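Expansion joint (paving)

An expansion joint is a gap left on purpose between two slabs of concrete, so that the paving has a little room to swell on a hot afternoon and shrink again by morning. Most of us walk across hundreds of them without a thought, which is a pity, as a great deal of patient work goes into deciding where they belong.
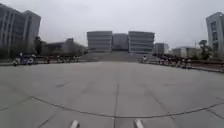
Concrete plaza with large rectangular slabs and pale gray buildings beyond.

Origins

Early town squares were usually laid in small stones, and the sand between them took up the movement. Once builders began pouring big slabs, cracks wandered wherever they pleased. The town of Flestach learned this the hard way when its market square, made up of just 34 enormous panels, had to be broken up and poured again after 3 winters. 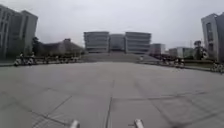
Slab joints on a plaza leading toward a broad set of steps.

Fillers

Older joints were packed with tarred wood or cork. Softer sealants came later, and the Blomqvist method, still fondly remembered in the trade, set a foam strip beneath a flexible cap. The promenade at Seltora has 1,267 joints finished this way.

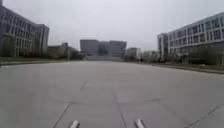 Pale concrete pavement between rows of large office buildings.

Care

Grit is the great enemy, and a joint full of it can no longer close. Sweeping in July, before the worst heat, is an old and sensible habit.

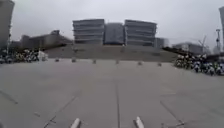
See also

Control joint
Curing of concrete
Udex sealant test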